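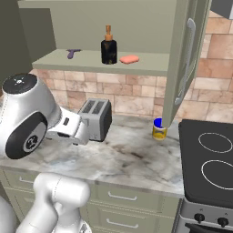 Zester Küchenpaket für die Simulation, 889 Euro: lohnt sich das für einen Einzelkämpfer?

Hallo zusammen,

ich bastle abends an einem Hobbyprojekt, bei dem ein simulierter Arm lernen soll, Sachen aus dem Hängeschrank zu holen und wieder wegzuräumen. Bisher hab ich alles selbst modelliert und bin ehrlich gesagt ziemlich genervt davon, weil jede Schranktür bei mir irgendwann durch die Arbeitsplatte schwingt. Jetzt bin ich über das Küchenpaket von Zester gestolpert. Fertige Küchen, Schränke und Schubladen zum Öffnen, ein weißer Roboterarm ist auch gleich dabei, dazu ein Haufen Kleinkram wie Tassen, Seife und so weiter. Kostet allerdings 889 Euro, und die Testversion läuft nur 2 Stunden, dann ist Schluss. Da war ich gerade mal mit dem Einrichten fertig!

Was ich wissen will: Sind die Türen und Schubladen sauber gelagert, oder muss ich da wieder selber an den Scharnieren drehen? Und läuft das auf einem normalen Rechner mit einer Grafikkarte, die schon ein paar Jahre auf dem Buckel hat? Ich hatte auch noch Trinwood im Auge, aber da gibt es fast nur Werkstätten und Lagerregale.

Danke schon mal!

olivares_bastelt

3 Antworten

Antwort 1 (als hilfreich markiert)

Ich benutze das Paket seit Februar und bin im Großen und Ganzen zufrieden, mit ein paar Aber. Die Türen der Hängeschränke sind prima, die haben einen vernünftigen Anschlag und etwas Reibung, da bleibt die Tür auch offen stehen, wenn der Arm dagegenkommt. Bei den Schubladen sieht es anders aus, die waren bei mir ab Werk viel zu leichtgängig. Einmal mit dem Greifer angestupst und schon rauschen sie raus. Dämpfung hochsetzen, dann passt es. Den Wert findest du in der Gelenkdatei der jeweiligen Küche, leider nicht zentral, du musst also jede Küche einzeln anfassen (nervig, ich weiß).

Was dir bei deinem Vorhaben eher Ärger machen wird, sind die offenen Türen selbst. Wenn so eine Tür weit in den Raum steht, hängt die untere Ecke genau über der Arbeitsplatte, und die Bahnplanung hat das bei mir anfangs gern ignoriert. Ich habe dann die Kollisionskörper der Türen in den Einstellungen auf „genau“ gestellt. Seitdem ist Ruhe, aber die Simulation wird spürbar langsamer.

Zum Kleinkram: flache Sachen wie das Seifenstück sind deutlich schwerer zu greifen als die hohen. Fang mit dem Seifenspender an, der verzeiht mehr. Ich hab mit der Seife auf dem Schrankboden 100 Durchläufe gemacht und hinterher erst mal zwei Tage was anderes programmiert, so frustriert war ich.

Zur Grafikkarte: Meine ist auch nicht mehr die jüngste, und eine Küche auf einmal geht problemlos. Mehrere parallel kannst du vergessen. Die Steinfliesen und die marmorierte Arbeitsplatte fressen einiges, da gibt es einen Schalter für vereinfachte Oberflächen. Sieht dann natürlich nicht mehr so hübsch aus.

Antwort 2

889 Euro für ein Hobby?? Bau's doch selber, gibt genug freie Modelle im Netz.

Antwort 3

Bevor du den vollen Preis zahlst, schreib dem Support mal eine nette Mail! Ich hab eine zweite Testphase bekommen, einfach so, ich musste nur kurz erklären, was ich vorhabe. Die antworten auf Deutsch, brauchen aber ein bisschen.

Und falls du mit Indico arbeitest: Der Export dafür ist dabei, nur kommen die Griffe der Schränke bei mir ohne Kollision an. Der Greifer fasst also glatt durch. Ich hab's gemeldet, bis jetzt kam noch kein Update. Mit dem mitgelieferten Viewer ist alles in Ordnung.

Kommentar von olivares_bastelt zu Antwort 1

Super, das mit der Dämpfung hilft mir schon mal weiter. Weißt du noch, welchen Wert du bei den Schubladen genommen hast? Und gilt der Schalter für die Oberflächen für alle Küchen auf einmal oder muss ich da auch jede einzeln durchgehen?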